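Treltitex panels sagging in the Skarton room: log and fix

Status: solved, but still keeping an eye on it
Work: Sarmiento, hanging textile installation
Opened: Friday, just before closing

Hello all, and thank you for being so patient with me over this one. The long panels on the window side have started to droop in the middle, so visitors coming in from the stairs see the hem before they see anything else, and the gap that lets the light through has nearly gone. I measured the worst of them at 174 mm lower than it was when we opened in September (I did it twice, as I didn't believe it the first time!).

First try: I tightened the Prarness wire at both ends. Lovely for an evening, then down again by morning.

Second try: I took the bottom weights out of 4 panels. They stayed up better but they also wafted about every time the door opened, and the artist quite rightly hated it, so back in they went.

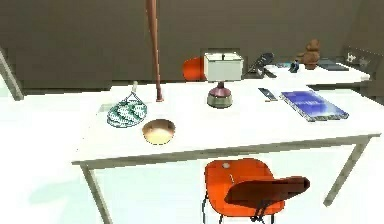 Reading time: 2 min

What did work was adding a middle hanger to each wire, fixed to the ceiling batten with the small hooks left over from the last show. We needed 16 in all. I also swapped the clips, as the old ones were slowly letting the cloth creep through, bless them.

Everything has been level for over 898 hours now by the room logger. If you see a panel dipping, please don't pull on it, just add a note to this ticket and I'll bring the ladder up.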